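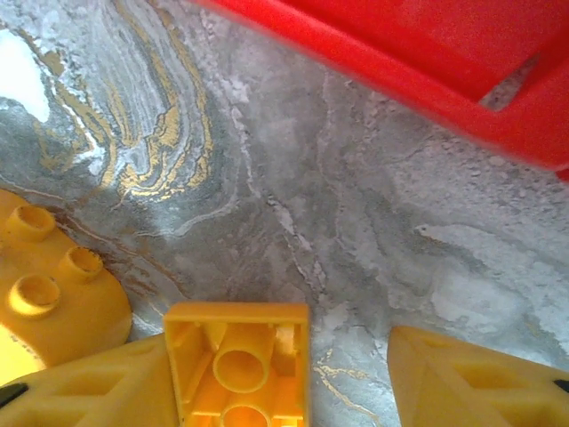 Fig. 4. Polished marble-patterned surface, gray ground with gold veining.

Surface Materials, Unit 4: Porosity and Staining
Notes by Ilgın Kaplan

Marble is mostly calcite. Its pore volume is low, but the pores connect, so oil and dye travel inward by capillary action. Granite behaves the same way at a slower rate. Engineered slabs bound with resin absorb very little.

Acid damage is a separate matter. Vinegar or lemon juice dissolves calcite at the surface and leaves a dull mark — an etch. A sealer slows staining. It does not prevent etching.

Absorption by mass (percent):
A = 100 x (wet mass - dry mass) / dry mass

Worked case: dry mass 400 g, wet mass 404 g. A = 1.

Dry the sample to constant mass before the first weighing. Blot it after soaking, do not rub, and weigh at once.

Lab reports go to Recep Çetinkaya by Fri 30 May. Read p. 51 of the course reader before the session on sealers.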